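What I Learned From My Summer of Bad Sleep

Hello again, Catthorpe readers! I promised in the last newsletter that I'd write up my sleep project, and a few of you have been nudging me about it ever since (Aisling Noonan, I see you, and yes, I got both of your emails). So make yourself a cup of something without caffeine in it and I'll tell you how it went.

For most of the summer I was waking up at 3 a.m. and staying up. Falling asleep was easy. I could do that on the couch with the TV blaring. But then my eyes would pop open in the dark and my brain would start going through the grocery list, my sister's birthday, that weird noise the car makes when I turn left. By the time I drifted off again it was nearly time to get up, and I was cranky all day. My husband can confirm the cranky part.

I did what everybody does first, and went and bought things. A magnesium powder that tasted like chalk and lemons. A lavender spray. A sleep mask that left a dent across my forehead until lunchtime. I'm not going to say those things are useless, and if the lavender works for you then spray away! But none of them did much for me, and I finally gave up and talked to my doctor, which I should have done back in the spring.

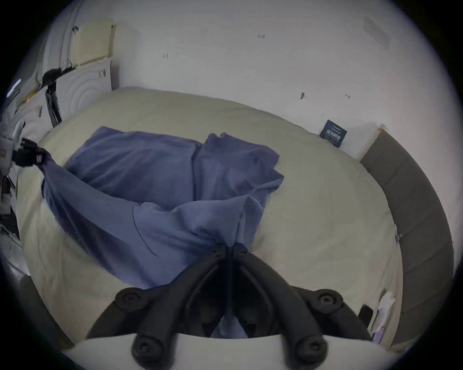
She asked me a lot of questions I hadn't thought about. What time did I have my last coffee? Did I nap? Was I taking anything new? Did I snore, or wake up gasping? She ruled out a couple of medical things with some blood work and then asked me to keep a sleep diary for two weeks before we tried anything else. Just pen and paper by the bed. Bedtime, wake time, anything I drank, any exercise, and how I felt in the morning.

I was pretty sure I'd be bored by the end of the first week. Instead I got kind of hooked on it. Right away I could see that my "little nap" after work was running a lot longer than I'd been telling myself, and that on nap days I was wide awake in the small hours nearly every time. And my coffee! I would have sworn to you that I stopped at noon. The diary had me pouring one at 4 p.m. over and over, usually while I was on the phone with my mother.

So the first change was no coffee after lunch, and the second was no nap. The first few days without the nap were awful and I won't pretend otherwise. I fell asleep in the waiting room at the tire place. But by the end of that week I was sleepier at bedtime, in a good heavy way, and I slept through until five one morning and practically threw a party.

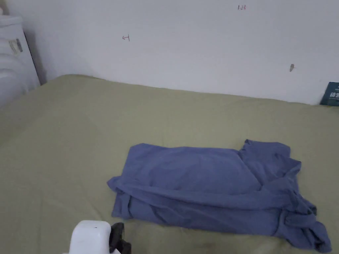

A blue top on the olive sheet.

The next thing my doctor brought up was the one I fought hardest, and that was getting up at the same time every single day. Weekends too. I love a lazy morning, and I'd always figured I was "catching up." She told me that sleeping late can push your whole body clock later, a bit like flying somewhere and back every weekend. I set the alarm for 6 and put it on the dresser where I couldn't reach it. Some mornings I said words I can't print in this newsletter.

I also learned what to do when I do wake up in the night. I used to lie there and try really hard to sleep (has that ever worked for anyone?). Now if I'm lying there getting annoyed, I get up. I sit in the chair in the living room with one small lamp on and read something dull. My pick is an old manual for a sewing machine I no longer own. When my eyes get heavy I go back to bed. I don't look at the clock at all anymore, and I've turned it to face the wall.

The phone was another fight. It charges in the kitchen now. I missed it for a few nights and then I sort of stopped thinking about it.

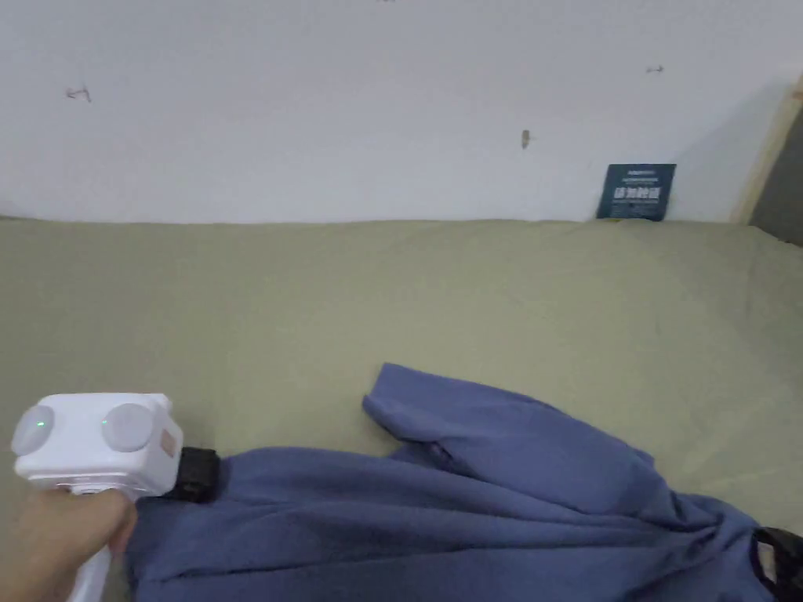 Soft folds in periwinkle blue.

I asked around our walking group to see what other people do, and got some good answers. Zuweira Owusu takes a warm shower an hour or so before bed and swears that the cooling off afterward is what makes her drowsy. Jitendra Chaturvedi worked night shifts for years and says a dark room mattered more to him than anything - he hung blankets over the windows before he could afford proper curtains. Adom Wumbei says he sleeps like a rock and always has, and we have all agreed not to speak to him about it.

I tried the shower idea and I like it a lot. I tried the darker room too, and I turned the heat down at night, which my husband loves and I'm still getting used to. Socks help.

Food made a difference as well, though a smaller one. A big spicy dinner at nine at night is a bad idea for me, and so is a second glass of wine. The wine knocks me right out and then wakes me back up a few hours later with a dry mouth. I still have some on special occasions, I just know what I'm in for.

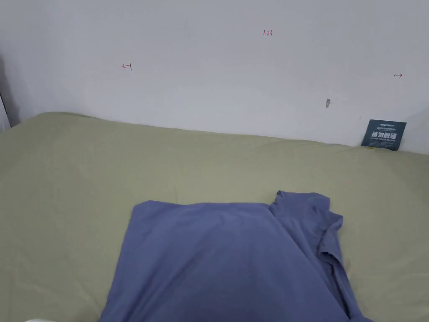 Sage-green fitted sheet, white wall.

So where am I now? I still have bad nights. I had one last week, for no reason I could find in the diary. But most nights I get over six hours in one stretch, and for me that's huge. I'm less snappy, I've stopped losing my keys quite so often, and I finished a library book before it was due back.

Please do talk to your own doctor if you've been sleeping badly for more than a few weeks, especially if you snore a lot or you're nodding off in the daytime (and don't drive if you are!). I waited way too long because I thought it was too silly a thing to make an appointment for. My doctor says she hears about it all the time.

If you'd like a copy of the diary page I used, reply to this newsletter and I'll send you one. Selorm Tsikata tidied it up for me so that you can read it without my handwriting getting in the way. It fits on one sheet, front and back.

In September I'm going to write about my knees, so if you have a favorite stretch, send it in!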